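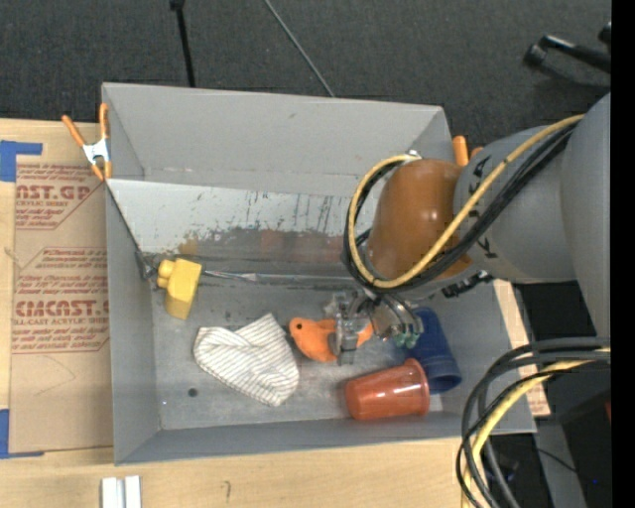 *The gripper and the orange duck, in the gray bin.*

**Estton seminar series opens its second term, and I've already got my seat picked out**

22 January 2023

The program for the spring half of the Estton Harbor Cities Seminar went up last night, and I read the whole thing standing in my kitchen with my coat still on. If you came to any of the sessions before the holidays you'll know why. If you didn't, let me try to talk you into it, because there are still places and it costs nothing to get in.

Quick recap for new readers. The seminar is the one where people from different departments (history, geography, law, economics, a couple of linguists) get put in the same room and asked to talk about port cities. It's aimed at graduate students but the door is open to anyone who registers. Last term the theme was quarantine, and I went to five of the six evenings. I missed the one on plague hospitals because of a burst pipe and I'm still annoyed about it.

This term the theme is free ports and who gets to use them. I know, I know, customs law. Stay with me! The opening session is on how merchants from three or four different faiths and a dozen home towns ended up sharing the same warehouses, the same brokers and sometimes the same lawsuits, and the abstract is the most fun I've had reading an abstract in years. There's a whole paragraph on an argument over spoiled raisins that dragged on through two courts. I want to hear all of it.

There are 14 sessions, up from six, so somebody in the planning office is feeling brave. They run weekly in the upper lecture room of the Kavanagh Building, starting at half past five and finishing at seven, with time for questions after. The Kavanagh is the brick one behind the main library. Use the side entrance, because the front doors get locked at five and you'll stand there rattling them like I did in the fall.

**What's on**

I won't go through the full list (it's on the seminar page and on the board outside the library), but a few that I've circled:

- The raisin lawsuit evening, which opens the term.
- Two back-to-back sessions on port languages. The first is on the mixed trading speech sailors used up and down the coast, and the second is on translators, what they were paid and how often they were accused of cheating.
- A session on ferry routes and seasonal work today, with new survey material. The team interviewed 445 people who cross for work at least twice a year, and this will be the first public look at the answers.
- A law session on who is responsible for a ship that's been abandoned in harbor with the crew still on it. I had no idea how common that was until I read the reading list.
- A closing round table where all the departments argue about whether "port city" is even a useful label. Last term's round table ran so far over that they turned the lights off on us.

The ferry one is the session I'd tell a newcomer to start with. You don't need any background, and the survey people are bringing maps. I love a map.

One thing that's changed is the format. Last term each evening had two speakers with forty minutes each, and by the second talk you could hear stomachs rumbling. Now it's one main paper, then a short reply from somebody in a different department, then the floor opens. I think that's a big improvement. The best moments in the fall came when a geographer asked a historian something very plain, like how far a person could really carry a sack of salt, and the whole room woke up. More of that, please.

**The archive news**

Tucked at the bottom of the announcement, in smaller type than it deserves, is the bit I'm most excited about. The harbor letters are going online. The seminar has been working through a collection of merchants' correspondence since before I started attending, and 3000 pages have now been scanned and are ready to be read by the public. Most of them have never been printed anywhere. They come from a handful of family firms and they cover everything, from cargo lists and insurance disputes to a long grumpy run of letters between two brothers-in-law about a missing mule.

The online reading site is called Alo. I got a peek at a trial version in December and found it pretty easy to use. You pick a letter, the scan comes up on one side and there's a blank box next to it for your transcription. You can filter by language and by town. The search was slow when I tried it, and the zoom jumped around on my old tablet, but it was fine on a laptop. It opens to everybody in the same week as the first session.

They're looking for people to help transcribe, and no, you don't have to be a paleographer. I'm certainly not. The hands in the later letters are quite readable once you've done a page or two, and there's a cheat sheet with the common abbreviations. If you've got some Italian, Spanish, Arabic, Ottoman Turkish or Greek they'll be thrilled to have you, but there's a batch of consular letters in English as well, and those are where I'll be. There will be a training hour before the second session, in the same room, at half past four. Bring your own laptop if you can.

The money for the scanning came from Condix, the shipping software company over on the east side of town, which is also paying for five travel grants this year. The grants are 500 dollars each and they're meant for graduate students who want to visit an archive abroad over the summer. I've heard people say that's not much, and sure, it won't cover a month in Venice. It'll cover a good chunk of a flight, though, and when I was a student I'd have jumped at it. The application is a single page plus a letter from your supervisor, and the form is on the seminar site under "Funding." You have to be registered for the seminar to apply.

**Getting in**

Registration is open now. The upper room is not huge, and the quarantine evenings filled up toward the end of term – I spent one of them sitting on a windowsill with my notebook on my knees – so I'd sign up early for the ones you care about. You can register for single evenings or for the whole run. If you sign up for the whole run you get the readings in one go, as a folder you can download, which I found a lot handier than hunting for each week's email.

Students who want credit need to attend at least ten sessions and write a short paper, and they should talk to their own department about it first. Every department seems to handle it a little differently. The rest of us can just show up and listen.

A few practical bits I've been asked about in the comments:

There's an elevator. It's past the coat hooks on the ground floor, and it's slow, so give yourself a few minutes.

The talks will be recorded this time, but the discussions won't be. Recordings should appear a week or so after each session. I think keeping the discussion off the recording is a good decision (people ask bolder questions that way), though I do feel bad for readers who live too far away to come. I'll keep writing up what I can.

Nearly all the papers are in English. The second language session will be partly in French with a printed translation to follow along.

Coffee is back! It was missing all fall, and there was much sadness. It'll be set out on the landing from five, along with those dry little almond cookies that I complain about and then eat four of. Bring a cup if you've got one.

Parking behind the Kavanagh is free after five, but half the lot is fenced off for drainage work, so the bus is the better bet. It stops right across from the library.

**What I'd still like to see**

I do have one gripe, and I'll put it down here where it can't spoil the mood. With a list this long you'd think there would be room for an evening on the southern ports, and apart from the ferry survey they barely get a mention. Most of the papers lean north and west, same as last term. I wrote to the organizers about it in December and got a friendly reply saying that two speakers had been invited and couldn't make the dates, and that they hope to have them next year. Fair enough. I'll keep asking.

I'd also love a proper reading list for people outside the university. The current one is mostly journal articles, and plenty of them sit behind a paywall. The public library carries a few of the books, and the reference desk there helped me get hold of two others through interlibrary loan, so it's worth asking.

My plan is to go to all of them, pipes permitting, and post notes here a day or two after each one. The raisin write-up will be first. If you're coming to that one, I'll be in the second row on the left, near the radiator, and I'm happy to save a seat if you leave a comment beforehand. And if you sign up for the English letters on Alo, tell me which batch you picked so we don't both end up typing out the same one.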